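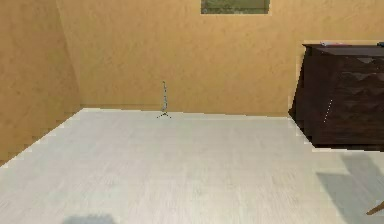 Limewash

Limewash is a thin paint made from slaked lime and water, sometimes with earth pigment stirred in. I've been keeping this entry up for a few years now, so forgive me if I wander a bit (I love the stuff!).

How it works

The lime soaks into plaster, brick or stone and slowly hardens as it takes carbon dioxide back out of the air. It looks see-through when you brush it on, then turns cloudy and much paler as it dries – my first wall gave me a real scare. You want several thin coats, and you want to dampen the wall before each one. Thick coats crack and rub off on your sleeve.

Color

Plain limewash is white. Ochre gives you yellows and tans, and iron oxides give you reds and browns. Mix all you need in one go, as matching a second bucket is miserable work. Most washes come out slightly uneven, and plenty of people, me included, want exactly that.

In Ekthorpe

The village of Ekthorpe once had 63 limewashed cottages, and 20 still get a fresh coat each April. The local recipe, known as Jisholm, uses a sandy ochre and a little tallow to help shed rain. Darren Marsden wrote it down in a pamphlet that ran to 532 copies, and I own two of them.

Care and safety

Wet lime burns skin and eyes, so wear goggles and gloves, even for a small patch. It won't stick well over modern latex paint – strip that first or pick something else.

See also: Whitewash, Distemper, Lime plaster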